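Varrer a casa com vassoura e pá de cabo comprido

Terça-feira, 2 de outubro de 2018

Passei anos a varrer com uma vassoura qualquer e uma daquelas pás pequenas que obrigam a dobrar as costas até ao chão. Em junho mudámos para o apartamento novo, que tem mármore no corredor, na sala e na entrada, e comecei a varrer muito mais vezes. O mármore branco polido mostra tudo: cabelos, migalhas, a terra dos vasos. Na casa antiga o chão era de mosaico castanho e podia passar uma semana sem eu dar por nada.

A minha vizinha de cima, a Josée Caron, já vive no prédio há muito tempo e tem o mesmo chão. Foi ela que me disse para deixar o aspirador para o fim de semana. O aspirador que tenho é um Farow antigo, com rodas de plástico duro, e as rodas deixavam uns traços cinzentos que depois tinha de tirar com um pano húmido. Agora uso-o só nos tapetes e debaixo do sofá. No resto da casa, vassoura.

Comprei o conjunto na Karamanlidis, a drogaria ao pé da estação. Havia lá dois modelos. O da marca Sindadum tinha o cabo de metal e a pá com tampa, daquelas que fecham quando se levantam. Experimentei na loja e achei pesado. Trouxe o outro, da Jikwood, com cabos de madeira clara, e a pá é um tabuleiro bege, baixo, sem tampa. O cabo da pá é comprido e tem um furo na ponta, o que dá jeito porque penduro tudo atrás da porta da lavandaria.

Quanto às cerdas, hesitei um bocado. São escuras e pensei que fossem duras demais para pedra polida. Ao fim destes meses não vi risco nenhum. O que risca o mármore é a areia que vem nos sapatos, e essa convém tirá-la depressa, antes que alguém a arraste pela casa. Por isso a entrada é sempre o primeiro sítio que varro.
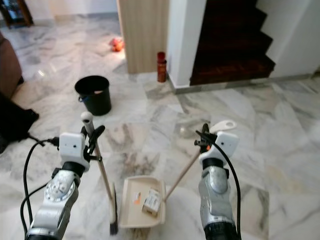 O lixo maior apanho primeiro. Caixinhas de cartão, papéis, etiquetas, bocados de embalagem que ficam no chão depois de abrir encomendas. Antes empurrava isso tudo junto com o pó e fazia um monte grande no meio da sala, mas os papéis levantavam com a corrente de ar e o monte desfazia-se. Agora encosto a pá, puxo as coisas grandes lá para dentro em duas ou três vassouradas e só depois trato do pó.

Com o pó, o movimento tem de ser curto. Se levantar a vassoura no fim de cada passagem, metade vai para o ar e volta a cair dez minutos mais tarde. Mantenho as cerdas encostadas ao chão e puxo para mim, devagar. Começo junto às paredes e venho para o centro de cada divisão. No corredor, que é estreito, vou de uma ponta à outra e acabo à porta da cozinha, onde está o caixote.

Fica sempre aquela linha fina de pó à frente da pá, quem varre sabe do que falo. Recuo a pá um palmo, varro outra vez, recuo mais um pouco. À terceira já quase não se vê. O que sobra apanho com um pano de microfibra ligeiramente húmido. Numa pá pequena de mão a borracha da beira resolvia melhor isto, tenho de admitir, mas não troco as costas direitas por uma linha de pó.

Outra coisa que aprendi foi a não encher demasiado a pá. Como não tem tampa e é baixa, se levar muita coisa e eu for a andar depressa, cai tudo pelo caminho. As caixas pequenas ponho-as encostadas ao fundo, ou tiro-as à mão e vão logo para o cartão. A separação faço-a ali mesmo, com o saco do papel ao lado do caixote.

A vassoura também precisa de ser limpa. De duas em duas semanas tiro os cabelos das cerdas com um pente velho e lavo-a no tanque com água morna e umas gotas de detergente da loiça. Deixo secar pendurada, com as cerdas para baixo, para a água não escorrer para o cabo. A madeira não gosta de humidade e o verniz de uma que tive antes começou a estalar precisamente junto ao encaixe. A pá passo-a por água e seco com um trapo.

Para lavar o mármore uso água morna e sabão neutro, muito pouco. Nada de vinagre nem limão, que comem o polimento. A minha mãe limpava tudo com vinagre e custou-me largar o hábito. No balcão da casa de banho, que já estava cá quando chegámos, há uma mancha baça redonda que deve ter vindo de alguma coisa ácida, e não há maneira de sair. Se alguém souber de um produto que funcione sem ter de chamar um polidor, agradeço que deixe nos comentários.

Ainda me falta comprar um tapete decente para a porta da rua. O que temos é fino e a areia passa por cima dele. Vi um de fibra de coco na Karamanlidis, mas era alto demais e a porta não abria. Vou medir a folga este sábado e volto lá.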